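Wedding films should be delivered with the ceremony audio uncut
5/22/19

Most wedding video contracts describe the picture in detail and the sound hardly at all. A typical package lists the number of cameras, the length of the highlight film and the delivery format. Audio gets one line, if it gets one. I think this is the wrong way around, and that every package should include the full ceremony sound as a separate file.

The case is simple. A highlight film runs three or four minutes and sits on top of a music track. The vows are trimmed to the phrases that fit the song. Couples approve this because it plays well on a phone. Years later the thing they ask for is the rest of what was said, and by then many studios have wiped the cards.

Storage is a weak excuse. A ceremony recorded in mono at 48 kHz and 24 bits takes under 500 MB per hour. My own archive for last season covers 14 weddings, and the sound is a small fraction of the space used by the video.

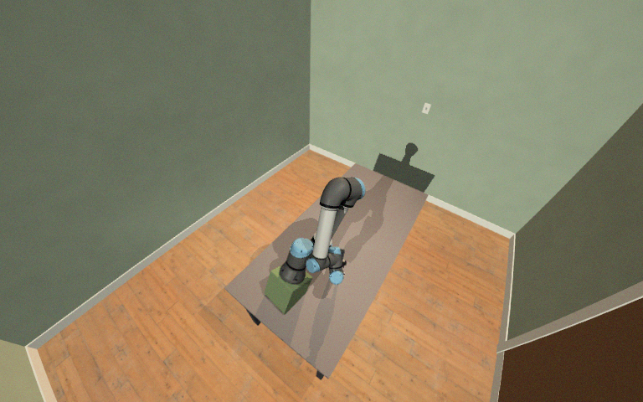
Recording it properly is a larger job, but it is a known one. I put a lavalier on the groom, a second on the officiant, and a small recorder on the lectern. Gain is set low, with peaks near -12 dB, and nothing is touched after the processional starts. At Peswood, where the chapel has a stone floor and a long echo, the lectern recorder was close to useless and the lavaliers carried the whole service. Two sources would have been enough. I still bring 3.

Some editors object that raw sound makes them look careless. It has coughs in it, and wind, and the officiant turning pages. A light high-pass filter at 80 Hz removes most of the rumble. The coughs can stay.

Others charge for it. Skindura lists the full ceremony track as a $490 add-on, which seems high for a file that already exists when the edit begins. A fair price would cover the syncing and export, less than two hours of work on most jobs.

Until that changes, couples should ask for the track in writing before they sign, and ask how long the studio keeps the originals.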